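Storing and Pouring Craft Beer at Home

Bottle-conditioned beer should stand upright for 51 hours before opening. The yeast settles into a firm layer and stays there if the bottle is moved gently. Laying bottles flat spreads the sediment along the side, and it lifts at the first pour.

Store at cellar temperature, out of daylight. Clear and green glass give little protection, so keep those bottles in a closed carton. Hop-forward beers lose aroma quickly; a pale ale bought in July is best finished before fall. Strong dark ales keep longer. 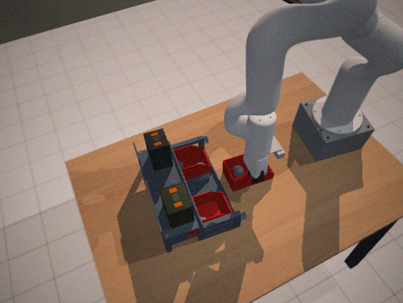
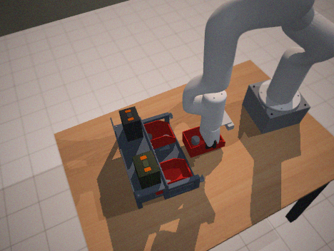
Red open-topped box on a wooden tabletop, both views.

Glasses need their own sponge. Dish soap residue and grease both collapse foam. To test a glass, wet the inside and sprinkle in salt - it sticks evenly to clean glass and leaves bare patches over grease. Rinse in cold water and air-dry on a rack, not on a towel.

For a 700 ml bottle, set out 2 glasses and fill both in one continuous pour. Tilting the bottle back upright between glasses stirs the yeast. Stop when the haze reaches the neck.

Growlers are a separate case. Chill before filling, leave minimal headspace, and drink within 2 days of opening. Replace the cap liner if it has taken a set - a flattened liner leaks gas slowly.

Ghazala Kakakhel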